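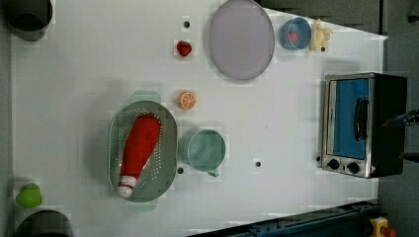

Toy kitchen pieces on a white tabletop.

4. Setting up a housing starts report

Korletey reads monthly building figures from your regional file and turns them into a report. Have the file saved on your computer before you begin.

4.1 Load the file

1. Open Korletey and select Data, then Import.
2. Choose the region. Stollton is code 124 and Stundon is code 295.
3. Click Load. A full regional file has 3371 rows and takes roughly 55 seconds.

Note: Files saved before June 2019 use the old column order. Tick Legacy layout before you click Load.
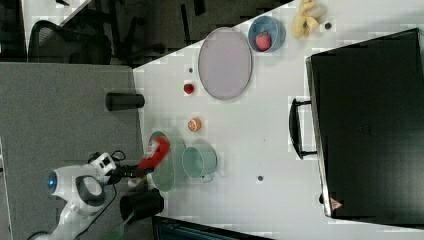
4.2 Separate single-family and multi-unit starts

4. Open the Dwelling Type tab.
5. Drag Row Housing and Apartments into the Multi-unit group. Leave Detached where it is.
6. Click Apply – the totals at the bottom of the tab will refresh.

Caution: Apply overwrites any groups you set up earlier. Export them first if another report depends on them.

4.3 Seasonal adjustment

7. Under Options, set Adjustment to Monthly.
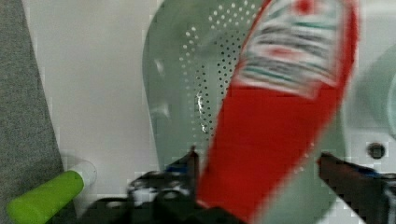

8. Enter the base month. The default is October.
9. Save the report under a new name.

If the adjusted line comes up blank, check that no month is missing from the file. For region codes not listed in step 2, write to Abena Agyeman at the Skurnora help desk.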